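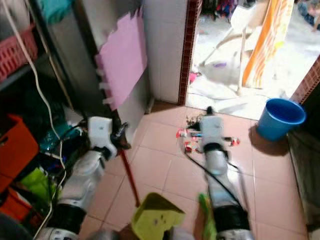
Nayara Coutinho
Technical lead, household tasks work package, Groter

Progress report, second period, ending November

1. Status

The work package asks whether a two-armed machine can do ordinary floor chores in homes that have not been altered for it. Period one covered wiping and putting away. Period two covers sweeping and debris pickup. Work is on schedule except for item 4.3, which is late and will be carried into period three. Spending is within the approved budget line.

The short answer for this period is that the arms can do most of the motions of sweeping and cannot yet be left to do the chore.

2. Work carried out

Trials were run at the Skatard site and in occupied homes in Prisberg. The plan called for 200 sweeping episodes and all were recorded. An episode starts with debris on the floor and the tools within reach. It ends when the operator declares the floor clear, or after 11 minutes.

Floors at the homes are mostly ceramic tile with grout lines. We did not move furniture, shelving, crates or laundry beyond what residents would move for themselves before sweeping. A bucket near the wall stays where it is. This was agreed in the original proposal and we have kept to it, although it lowers the completion figures compared with the Skatard floor.

The chore was split into four stages for scoring: taking hold of the handle, placing the dustpan, gathering the debris, and emptying. Stages are scored separately so that a failure late in the episode does not hide good work earlier.

3. Results

Taking hold of the handle. This stage is reliable. A round handle of ordinary thickness suits the gripper, and the left arm can keep hold of it while the right arm works elsewhere. Rotation of the handle inside the grip is the main remaining fault. It usually appears when the far end touches the floor at a shallow angle. New finger pads from Kurian reduced it but did not remove it.

Placing the dustpan. Partly reliable. The lip must lie flat on the tile, and a small tilt leaves a gap that fine material passes under. The controller has no direct measure of lip contact and infers it from load at the wrist. On a grout line this estimate is poor.

Gathering debris. Results depend on the size of the pieces. Larger fragments can be pinched from above or pushed toward the pan. Crumbs cannot be pinched, and pushing them with the fingertips spreads them. At present the perception software reports a mixed pile as one region, so the planner tends to treat it as finished once the larger, brighter pieces are gone. Dark crumbs on a pinkish or beige tile are detected well enough. Pale crumbs on pale grout are often missed.

Emptying. Tested in 32 episodes only, all at Skatard. Most spills occurred while the pan was being lifted, before it reached the bin. We do not consider this sample large enough to report a rate.

4. Problems and open items

4.1 Cable routing. The external cable on the right arm can lie on the floor inside the work area. It has dragged through debris and has twice caused an episode to be stopped. A shorter run with a clip at the forearm is being fitted.

4.2 Confined reach. Where storage stands close on one side, the left arm has little room to swing the handle, and the planner slows down or refuses the motion. Hanging cloth is a related difficulty. It is treated as a solid obstacle, which is safe but closes off space that a person would brush past without thinking.

4.3 Low-force contact sensing. Delivery of the revised wrist units from Kurian slipped. Bench work is complete and floor trials are not. This is the late item noted in section 1.

4.4 Speed. A resident with a broom clears a comparable patch in well under a minute. Our median completed episode takes nearly 11 minutes at Prisberg, against the time limit of the same length. Much of this is planning pauses between short strokes. We expect some improvement from merging strokes, but the gap will remain large through the end of the project.

5. Plan for the next period

Complete item 4.3 and repeat the dustpan placement trials with direct contact sensing. Retrain debris detection so that fragments and crumbs are reported separately. Extend the emptying trials to the homes. Add one kitchen with a floor drain, if access is confirmed.

No change to scope or budget is requested. We ask for approval to move the 4.3 milestone into period three. The episode log and the scoring sheet for each site have been uploaded to the project folder.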